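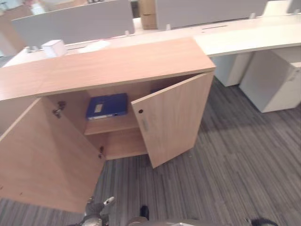

Low oak cabinet in the office: keep it or lose it?
Forum: Small Offices > Storage and Furniture

hawi_a
Sep 5, 2023
We took over the lease in July and inherited the cabinet. Two doors, one shelf, and one blue box file lying flat on the shelf like it pays rent. The bottom half is bare. Meanwhile everyone at the desks is complaining they have nowhere to put anything. Do I keep it or get another drawer unit?

skekstead_sam
Keep it. The top alone is worth the floor space. You can put a printer on it.

mudaliar_j
Disagree. A printer on a low cabinet means bending down for every page, and then you can't get at the paper tray without kneeling. I did this for 11 months at Ercombe. Get rid of the doors and use it as open shelving.

skekstead_sam
Open shelving in a shared office is a lost-and-found with better lighting.

mudaliar_j
The doors swing out into the walkway. My shins have opinions about this.

kermani_s
You can take the doors off without taking a side — unscrew the hinges, bag the screws, tape the bag inside the cabinet. If you hate it, put them back. And stand the box file up while you're in there. Lying flat it takes up more of the shelf for no reason.

hawi_a
It falls over if it stands up. There's only the one.

kermani_s
Then buy a second one and they can lean on each other.

azadeh.r
Has anyone asked what's in the file?

hawi_a
Warranty papers for a Celtwood coffee machine that we don't have.

azadeh.r
So you have a whole cabinet for a coffee machine you don't have. I'd keep it, put the mugs on the bottom and buy the coffee machine.

mudaliar_j
Mugs next to paperwork. Great.

hawi_a
Doors are staying on for now. Mugs are going to a vote.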